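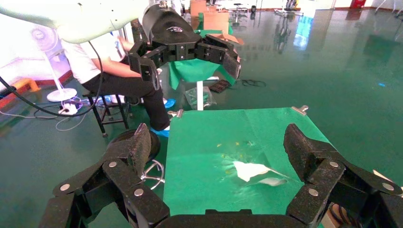
What is the best way to keep a work table ready for the next person?
Put a cloth on it, clip the far corners, and clear the cloth at the end of every turn.

Search this site Search Go

We picked table tidying for our spring project because we love a job that looks tiny and then keeps growing! Jong-dae Hyun and I (Ro-un Heo) share the Illadero workroom with two other teams, Iven and Moon, and everyone had a different idea of what "clean" meant. So we wrote one routine and asked all the teams to try it for 24 turns.

The routine is short. Pick up any bags first, crumpled ones too, and flatten them before they go in the bin. Next, gather the crumbs and bits toward the middle of the cloth, unclip it, and shake it out. Then lay it back down and smooth it from the clips toward you. Green cloth was our favorite - pale scraps show up on it so well that you don't have to hunt for them.

We timed the first try at 193 seconds. By the last turn we had it down to 131, and most of that gain came from the clips. Jong-dae used to take both off and then chase the cloth while it slid. Now he leaves one on until the other side is straight, and it works so much better (I was jealous I hadn't thought of it).

Plastic bags were the hard part. They are light, they cling to the cloth, and a fan will send them right off the table. We tried folding them into squares, which took forever, and then rolling them, which was faster and more fun. Team Moon still prefers squares.

The floor is our next topic. Cords and trays under the tables slow down sweeping, and we want to test hooks and a low shelf. Our teacher at Clilby has already said we can borrow the drill, and we plan to start on Wed 7 April.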